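Trucos de taller: cuando el brazo aprieta de más

La primera lata que estrujó el nuestro estaba llena. El manual de Nurmi no dice nada sobre limpiar refresco de una junta.

Antes de colocar latas en el estante, baje la fuerza de cierre a 40 y suba desde ahí.

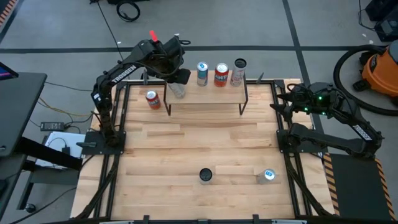
Si una lata queda inclinada, pulse la parada y enderécela usted, con el brazo quieto. Los dedos propios no vienen de repuesto.

Pase un paño húmedo por la madera. El azúcar seco engaña al agarre.
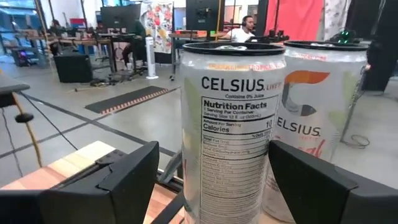 Lata de Celsius entre los dedos de la pinza.

Y guarde las abolladas para ensayar.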